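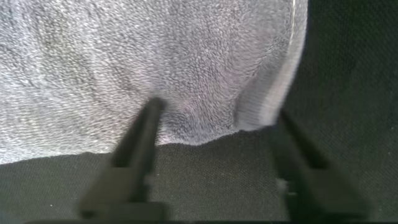 My old phone, a Skuvden I bought the summer my niece was born, stopped getting updates in August, and I did what most people do, which was sulk for a week and start pricing new ones. Then Debora Donati, who teaches the evening repair class at the Plaldale library, told me to hang on to it (she was quite firm!) and come by with a cable and a full battery.

Her students put community-built software on phones the makers have given up on. She started with 62 members on a mailing list and now there are 3,000, most of whom, she admits, just read.

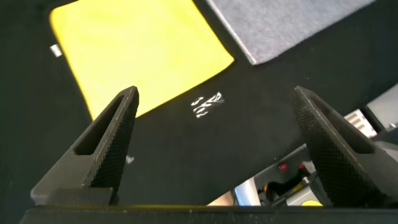
We backed up my photos first, all of them, twice, and I'm glad we did, as unlocking the phone wiped it clean. The build we chose is called Jemcombe, and it took 60 minutes to get running, with one long stretch on the startup logo when I was sure I'd killed the thing. Debora went on eating her sandwich. My banking app still sulks, but the maps work and so does the camera.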